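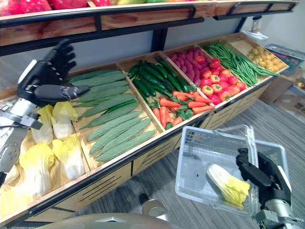

Support > Tickets > Hollari Scales > Burkthorpe shop

Home Tickets Guides Contact

Reading time: 2 minutes

The produce scale at Burkthorpe has decided that everything is a carrot. Adeel Paracha rang it in first thing, sounding like a man who had already explained this to several customers. Potatoes print as carrots, and so do onions. The napa cabbages in the wooden bin should come up on code 3030, and the bitter melons next to them have a code of their own, but the label says CARROTS LOOSE for both. The weight is right every time, so I left the load cell alone.

Step 1. Restarted the scale. Carrots.

Step 2. Checked the item list on the back office PC. All 100 lines present and correctly spelt, which is more than I can say for the last shop. Sent the list to the scale again. It reported success and went on printing carrots.

Step 3. Asked Adeel to print the list held on the scale itself. It stopped at line 80. Everything after that was blank, and the scale seems to fall back on the last item it trusts. Line 80 is carrots.

A customer with one cabbage in a clear plastic basket is not going to wait while I read a Henao manual, so I told Adeel to price by hand for now. 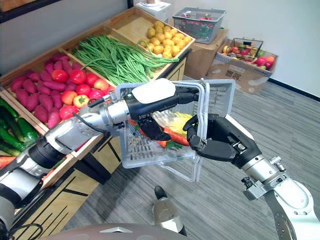 Step 4. Efraín Castaño at Kekine says the August update capped the list at 80 -- a setting, he says, and not a fault. Raised the cap, sent the list again, test label printed as ONIONS BROWN. It was an onion.

Status: open until Adeel has tried the rest.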